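Finuvus Brings Two-Armed Robots to Device Testing at Its Tultville Service Center

TULTVILLE - Finuvus, a provider of repair and testing services for small household electrical goods, has begun using two-armed robots for part of the routine work at its Tultville service center. The robots were supplied and set up by Karnance, which will also provide training for the center's staff through December.

The service center receives returned lamps, chargers, fans and kitchen appliances from retailers across the region. Each item must be connected to power, switched on, observed, disconnected and recorded before a technician decides whether it can be repaired. In a busy week the center handles 1,496 items. Until now, every one of them was plugged in and unplugged by hand, in many cases several times.

An internal review carried out before the project began found that technicians were spending a large share of each shift on these connection steps. Staff also reported sore wrists and shoulders, particularly at benches where the outlets are mounted on the wall and the work is done with the arms extended. The review recommended that connection work be the first task considered for automation, ahead of packing and labeling.

The Karnance system places two arms at an ordinary workbench. One arm can steady a power strip or an appliance while the other handles the plug. The same bench, wall and outlets that technicians have always used remain in place, and a bench can be returned to manual work between shifts without tools.

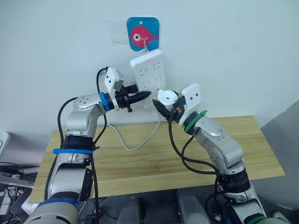 Plugs were chosen as a starting point with some care. They differ in shape and weight, their cords pull in unexpected directions, and a socket allows very little error in angle. Technicians at Tultville took part in the early trials and advised on how a plug should be held, when to stop pushing and how to keep a cord clear of the bench. Their advice was used in setting the limits within which the arms now operate. During the trial period the robots were assigned 518 items, all of which were checked a second time by a technician.

Finuvus has confirmed that no positions at the service center will be removed as a result of the project. Eight technicians who previously worked full shifts at the connection benches are moving to fault finding and repair, with pay during training kept at their current rate or higher. Those who prefer to remain at the benches may apply to become bench leads. A bench lead prepares the day's items, watches over the robots' work, takes over when an item does not suit them and has the authority to stop a bench at any time.

Some work will stay entirely in human hands. Items with damaged cords, signs of burning or missing covers are set aside at intake and are not given to the robots. The final decision to repair, recycle or return an item also remains with a technician - a point that staff representatives asked to have written into the center's working procedures.

"We asked the people who do this work which part of it they would most like to hand over, and the answer was very clear," the company's management said in a statement. "Our technicians trained to find out what is wrong with a machine and put it right. We want more of their day to be spent doing that."

The next phase will extend the arrangement to a second row of benches and raise the number of items assigned to the robots to 1,000 a week. Finuvus will then decide whether to introduce the system at its Ospina site, where the benches are older and the outlets are set at a different height. Staff at Ospina will be invited to visit Tultville and try the equipment before that decision is made.

Media inquiries may be directed to the Finuvus communications office in Tultville.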